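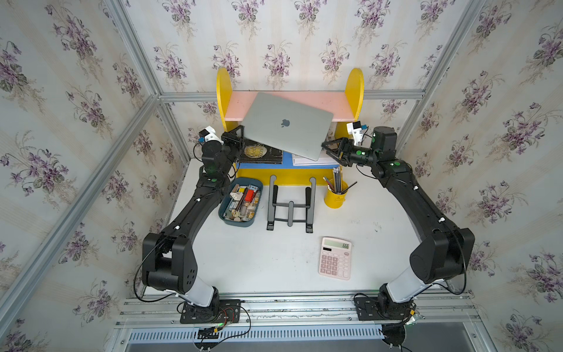

The Galluslow grip faults were a series of failures in the Galluslow, a two-armed tabletop robot made by Penura for sorting and putting away desk items. In these faults one gripper lost its hold on a shared load while the other kept pulling, so that the object twisted or fell. Laptops were affected most often. No injuries were recorded.

Background

The Galluslow was first sold with software written for small objects such as pencils and erasers, which one arm can handle alone. Lifting with both arms was added in an update released in October. The two arms ran on separate controllers that compared positions over a cable link.

Fault

When the link was slow, each arm went on moving toward its last known target. The grippers were meant to open or hold together, but a weak contact reading on one side could be taken as a finished release. That gripper then opened early. Khải Vi, a test engineer at Penura, traced 39 of the 65 reported drops to this cause. Most of the others were put down to worn finger pads — a separate problem that the company already knew of.

Testing

Repeat trials were run at the Cevley workshop under Cinzia Rizzi. They covered two-arm lifts onto a low shelf and single-arm work over bins and trays, where a finger can catch on tightly packed items.

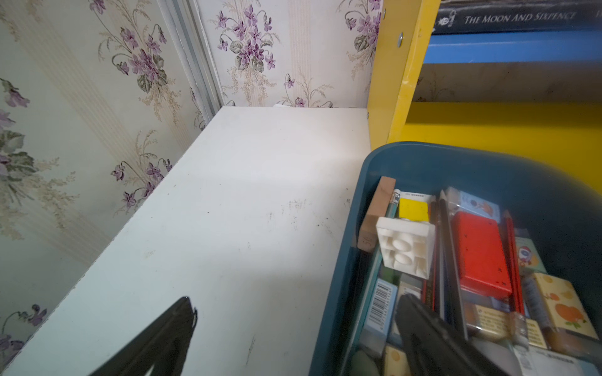 Gripper fingers near a bin of stationery beside a yellow bookshelf.

The single-arm trials did not show the fault. The lift trials did, chiefly when the load was tilted and its weight shifted to one side.

Correction

A revised program was issued on January 13, 2018. It stops both arms if the link is late and keeps both grippers closed until an operator clears the stop. Penura ran 3,000 lifts with the new program and reported no early release. Owners of 1,300 units were also sent new finger pads.

Evaristo Fiore, who reviewed the case for the trade newsletter Tsuchiya, wrote that the stop left a heavy load hanging with no safe way to set it down. A slow lowering mode was added later.

Categories: Robot faults | Two-armed robots | Product safety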